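Wultari Film School: Junior Pages
How Does a Camera Move? (And Why Won't It Sit Still?)
Ages 8 to 12. Updated July 2024
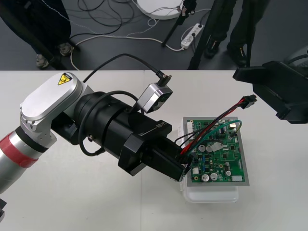

Every movie you have ever watched was seen first by a camera, and somebody had to decide where that camera would go. Up a ladder? Under a table? Nose to nose with a hamster? Filmmakers argue about this more than you would think grown-ups could argue about anything. A camera can be a great big thing that takes two people to lift, or it can be a small silver box riding on top of a mechanical arm, with a black cable plugged into the top of it. The size matters less than you'd expect. What we care about on this page is what it does while it's filming: stays put, turns its head, or goes for a walk.

First, the camera that does nothing

A shot where the camera doesn't move at all is called a static shot, or a locked-off shot. The camera sits on a tripod, which has three legs, and it stares.

This sounds like the lazy choice, and sometimes it is. It is also very good for jokes. If a man walks across the screen carrying a cake, leaves, and then comes back without the cake, you laugh because you had to imagine the rest. A camera that chased after him would have shown you everything and ruined it.

Static shots are good for scary bits too. You look at a door. The door is closed. The camera keeps looking at the door. You would like it to look at something else, please. It won't.

The pan

Stand up. Keep your feet where they are and turn your head slowly from left to right, as if you were watching a very slow tennis match. You have just done a pan.

In a pan, the camera stays in the same spot and turns sideways. The word is short for "panorama," meaning a wide view, and pans are handy for showing off mountains, beaches, or how many people have turned up to a wedding.

Beginners pan too fast. Everybody does it. The picture smears into stripes and the audience feels as if they've been put in a washing machine. A very fast pan done on purpose is called a whip pan, and it looks terrific when it works. If you do one by accident, you are allowed to say it was a whip pan, but only once per movie.

The tilt

Now nod. That's a tilt. The camera stays where it is and points up or down.

Tilts are used for anything tall. Giants, for instance. You start on the boots, and you go up, and up, and there is a good deal more giant than anyone was hoping for. You can also go the other way and start on a knight's shiny helmet, then tilt down to find he's wearing slippers.

People mix up pans and tilts all the time, including people who are paid to know better. If someone on a movie set shouts "Pan up!" the camera operator will tilt up and say nothing, and be quietly annoyed until lunch.

The tracking shot

So far the camera has only turned its head. In a tracking shot, the whole camera travels.

Say two characters are walking down the street, having an argument about a borrowed bicycle. The camera goes along beside them at the same speed, so you hear the whole argument and learn whose fault it was. To do this smoothly, the crew may put the camera on a little cart with wheels. The cart is called a dolly. (It has no hair to brush. Sorry.) Sometimes the dolly runs on metal rails like a tiny train, and the rails have to be laid very flat. One bump and your serious scene turns into a boat ride.

In a space movie called Plumach, which our older students made last February, there is a tracking shot through a moon base that lasts 41 seconds. They needed 17 tries to get it right. On try number 16 everything was perfect until the alien sneezed.

Pushing in and pulling out

When the camera travels toward a person, it's called a push in. When it backs away, it's a pull out.

A push in says, "Pay attention, something is going on inside this head." It usually comes just before somebody has an idea or spots the murderer. A pull out tends to make a person look small and alone. You'll see plenty of them at the ends of sad movies, along with rain.

Isn't that just zooming?

Good question, and the answer is no, though it took us a while to be sure of it ourselves.

When you zoom, the camera stays still and the lens does the work, making things look bigger. Everything in the picture grows together, like a photo being stretched. When you push in, the camera really moves through the room. Things close to you slide past at the sides, and things far away hardly seem to change. Your brain notices the difference, even when you are busy eating popcorn.

Try it. Put a cup near you on a table and another one at the far end. Look at them through a phone camera and zoom in. Then zoom back out and walk closer. Watch the gap between the cups as you do it. Mind the table.

Some directors do both at once, moving the camera backward while zooming in. The person stays the same size and the room behind them seems to swell up. It's called a dolly zoom. It makes people feel a bit sick, and they pay for the ticket anyway.

Going up: the crane shot

A crane is a long arm that lifts the camera high into the air. You might begin on one child standing in a field and rise until you see the field, the village, and the dragon behind the barn that she hasn't noticed.

These days a drone can do some of the same jobs. Drones are smaller than cranes and much louder, like a bee with a grudge, so the sound is nearly always recorded some other time.

Handheld

Finally, someone can just pick up the camera and carry it. The picture wobbles a little, and the wobble makes it feel as though you're right there, running along with everyone else. Chase scenes love handheld. So do movies that want to look like home videos.

A little wobble goes a long way. If your audience has to hold on to their chairs, put the camera down and have a snack.

How to pick

Before you move the camera, ask what the move is for. Are you showing us something new? Following somebody? Making us nervous? If the answer is "I got bored," leave it alone.

Something to try at home

You need a phone or a tablet, a helper, and a toy. Ask first if the phone isn't yours.

1. Pick one very simple story. The toy wants a cookie. The toy finds a cookie. That's plenty.
2. Film it once with the camera not moving at all. Keep it under 60 seconds.
3. Film it again using one pan and one tilt. Count slowly to five during each one. It'll feel ridiculous and look about right.
4. Film it a third time with a tracking shot. An office chair makes a decent dolly if your helper pushes gently and you both agree on what "gently" means.
5. Show all three to someone who wasn't there and ask which they liked best. Try not to tell them which one was hardest.

Words to show off with

Static shot: the camera stays still.
Pan: the camera turns left or right.
Tilt: the camera points up or down.
Dolly: a cart for the camera.
Tracking shot: the camera travels along with the action.
Push in and pull out: the camera moves closer or farther away.
Crane shot: the camera goes up high, or comes down from there.
Handheld: a person carries the camera and hopes for the best.

Next on the Junior Pages: Who Shouts "Action!" and What Happens If They Forget?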